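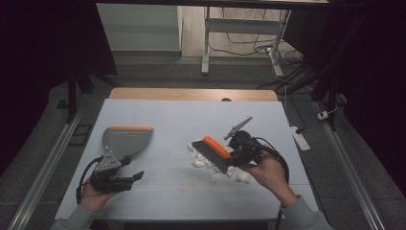
Reading time: 3 min

Unit 14. Dry Removal of Light Debris from Work Surfaces
Course handout, Witesside Facilities Care Program
Revised Apr 5, 2025

14.1 Scope

This unit covers the removal of dry, light debris from tabletops with a hand brush and dustpan. Wet residue, glass and fine powder are treated in later units. Read sections 14.2 to 14.5 before the practical session in the Halliday building.

14.2 Properties of the debris

Light debris is defined here as material that moves when air moves. Cotton, tissue, torn paper and packing fluff all belong to the class. It weighs very little for its volume and is easily lifted by a fast stroke. Fibrous pieces also catch on bristles and on each other. A pile of white fluffy pieces on a table is a standard case: the brush has to stay in contact with the pile, and the stroke has to be slow enough that the pieces slide.

14.3 Tools

Dustpan. The front edge should carry a flexible lip. A rigid edge leaves a gap on any surface that is not flat, and thin pieces pass under it. The gray pan with the orange rubber lip is of the correct type. Check the lip for nicks and for hardened grit before use.

Hand brush. Bristle stiffness is matched to the debris. Soft bristles suit paper and cotton. Stiff bristles flick the material forward when they spring back at the end of the stroke. Comb out trapped fibers after each table.

Both tools are kept separate from floor tools. At the Brakby site, table sets hang on the upper rail of the cabinet and floor sets on the lower one.

14.4 Procedure

1. Close windows and turn off fans. Wait for the air to settle.
2. Clear loose items from the table. Check the far edge and any cable hole for pieces that have drifted there.
3. Gather the debris into one pile with short strokes toward the middle of the table. Do not work toward an edge.
4. Set the lip of the pan flat on the surface, next to the pile, with the open side facing it. Raise the rear of the pan slightly.
5. Angle the brush down toward the pan and press the bristles lightly against the far side of the pile.
6. Draw the pile over the lip in one slow stroke. Lift the brush only after the bristles have passed the lip.
7. Move the pan back a short distance and repeat for the line left at the lip.
8. Tilt the pan back so that its contents rest against the rear wall. Carry it level to the bin.
9. Empty the pan low inside the bin liner.

Between strokes the pan is held tilted up if it already contains material. It is lowered again only for the next pass.

14.5 Common faults

Pile scatters: stroke too fast, or pan lip not touching the surface.
Line remains after several passes: lip worn or dirty. Wipe the lip and try again, then replace the pan.
Fibers return to the table: brush not combed out.
Pieces on the floor: gathering was done toward the edge. Sweep the floor with the floor set.

14.6 Assignment

Write up one table cleared by the procedure above, giving the debris type, number of passes and any fault from 14.5. Maximum 300 words. Use the Hellden log sheet for the cover page.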